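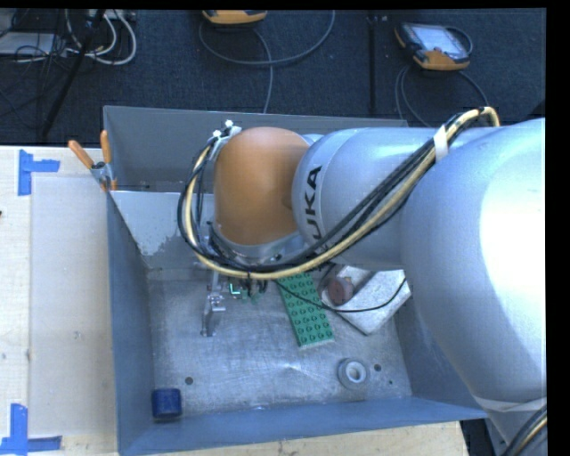
**Rundgang Werkraum Skincombe, Tisch mit Metallwanne**
Geprüft am Dienstagvormittag, eingetragen von Amirul Pangaribuan

Liebe alle, ich habe mir diesmal etwas mehr Zeit genommen und deshalb auch mehr dazugeschrieben als beim letzten Mal. Wer nur wissen möchte, was zu tun ist, springt bitte gleich nach unten zu den offenen Punkten. Über alle anderen freue ich mich als Leser!

## Tisch

- [x] **Tisch steht gerade und wackelt nicht.** An allen Ecken kräftig gedrückt, da bewegt sich nichts.
- [x] **Kanten ohne Splitter.** Einmal mit der flachen Hand ringsum gefahren. Das helle Holz ist wirklich dankbar, wenn man es ab und zu abwischt (danke an die Frühschicht).
- [ ] **Laufweg vor dem Tisch frei.** Fast. Zwei Kartons von Wandano standen noch halb im Weg, ich habe sie an die Wand geschoben, aber dort sollen sie natürlich nicht bis zum Sommer wohnen.

## Wanne und Zwinge

- [x] **Wanne sitzt fest.** Die Zwinge mit den orangen Griffen an der Ecke hält gut. Ich habe an der Wanne gezogen, und zwar nicht zimperlich, und sie ist geblieben, wo sie war.
- [x] **Griffe der Zwinge unbeschädigt.** Keine Risse gefunden. Bitte trotzdem vor jedem Arbeitsbeginn kurz daran fassen, das dauert keine 5 Sekunden.
- [x] **Rand ohne scharfe Stellen.** Mit dem Arbeitshandschuh abgefahren, kein Faden hängen geblieben.
- [ ] **Boden sauber.** Hier bin ich streng. Die Kratzer dürfen sein, das ist eine Metallwanne und keine Tortenplatte, aber die weißen Rückstände müssen runter. Erst trocken abbürsten, dann feucht nachwischen, und bitte nicht mit dem Taschenmesser kratzen.
- [x] **Löcher im Boden frei.** Wer Kleinteile einlegt, schaut bitte danach, ob sich eines davon in ein Loch verirrt hat.

## Teile in der Wanne

- [x] **Keine Bruchstücke oder Grate.** Grüne Noppenplatte, weiße Fliese, grauer Ring und der kleine blaue Würfel einzeln in die Hand genommen und ringsum befühlt, alles in Ordnung.
- [x] **Nichts liegt auf dem Wannenrand.** Alles, was auf dem Rand balanciert, landet früher oder später unter einem Schuh.
- [ ] **Kleinteile vollständig zurücksortiert.** Laut Liste gehören 21 Stück in den Hartono-Kasten, beim Nachzählen fehlten 2. Vielleicht schaut jeder einmal in seine Kitteltaschen, bei mir war auch schon etwas drin.

## Kabel

- [x] **Isolierung ohne sichtbare Schäden**, auch bei den gelben und schwarzen Leitungen im Bündel.
- [x] **Kabelbinder sitzt**, ohne einzuschneiden.
- [ ] **Dünnes schwarzes Kabel am Wannenboden.** Beschädigt ist es nicht, aber ich hätte es gern seitlich geführt, damit es beim Auswischen nicht nass wird und niemand mit der Bürste daran hängen bleibt.

## Offene Punkte

1. Weiße Rückstände entfernen, Bürste liegt im Stustolance-Schrank, zweites Fach.
2. Kartons ins Lager bringen.
3. Fehlende Kleinteile suchen und im Kasten nachtragen.
4. Dünnes Kabel anders verlegen, vorher bitte kurz mit mir sprechen.

Erledigtes gerne gleich hier abhaken und mit Kürzel versehen. Den nächsten Rundgang mache ich im März, dann nehme ich mir auch die Regale vor.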